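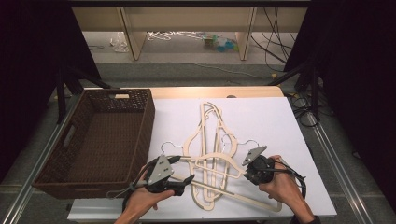 # What is a water horse?

A water horse is a creature from old stories. It looks like an ordinary horse, but it lives in a lake or a river. People in many cold, wet countries told tales about one. The one in this explainer is called the Peltus, and it comes from the lakeside village of Udska.

## What does it look like?

On land, the Peltus is a grey horse with a long mane. The clue is in the mane, which always drips, even on a sunny day. Some tellers say its hooves point backwards - others leave that part out.

## What does it do?

The Peltus stands by the path in the evening and waits for somebody tired. It lets them climb on its back. Then its skin turns sticky, like glue, and it gallops into the lake with its rider.

In the best-known story, 9 children climb on, and the horse's back grows longer to make room for each one. A tenth child touches its neck with one finger, feels the finger stick, and pulls it free just in time.

## How do you stop it?

The stories give a few ways:

- Say its name out loud before you touch it.
- Throw a bridle over its head. It must then work like a farm horse until the bridle comes off.
- Cross running water, which it will not follow you over.

## How old is the story?

The people of Udska say a monk wrote it down in 1121. It was probably told aloud for a long time before that. Each June the village still floats a straw horse on the lake.

## Is it real?

No. Deep water is dangerous though, and a scary story was a good way to keep small children away from the edge.

**Word help**

*Bridle* - the straps that go on a horse's head.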